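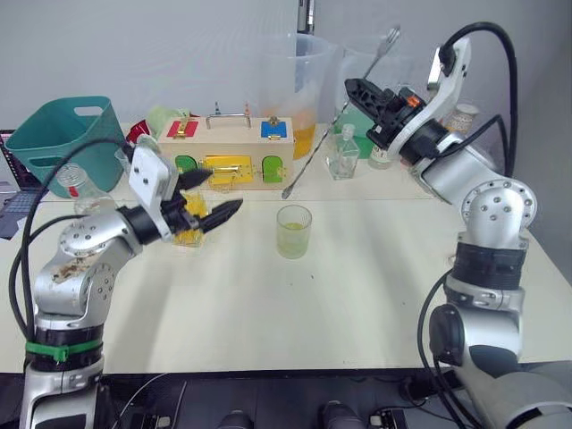
Akness asked after our last report whether the reading room would open before the roof was finished, and the answer is yes. Work on the 1892 Dinov library building went on through April. Inow has replaced 40 of the 92 window sashes, and the rest are on order. Slate for the north slope came 15 days late, so roofing will now run into June. The reading room ceiling is plastered and needs one more coat of paint. Spending is within the grant. We ask to move the unused scaffolding money to gutter repairs.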